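January
By Ashley Naylor and Beverley Haslam

Chapter 4
Water in the Household

Every household depends on a supply of clean water, yet few people know how much they use in a day or where it comes from. This chapter examines how water is collected, treated, and delivered to homes, and how habits of use differ from one community to the next.

We begin with the town of Follisberg, which drew its water from shared wells until its population passed 3,000. The town then built a reservoir and laid pipes to 800 homes – a project that changed daily routines as much as it changed public health. Section 4.2 compares this system with the smaller one at Haworth, where 400 homes still rely on a single spring.

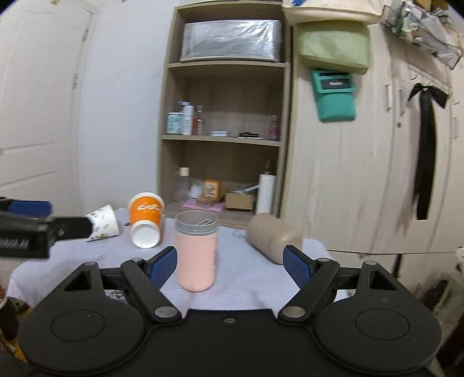

Drinking accounts for only a small share of household use. Washing, cooking, and flushing take far more, and each places different demands on the supply. Students should review the terms "demand" and "storage" from Chapter 3 before they continue to Section 4.1.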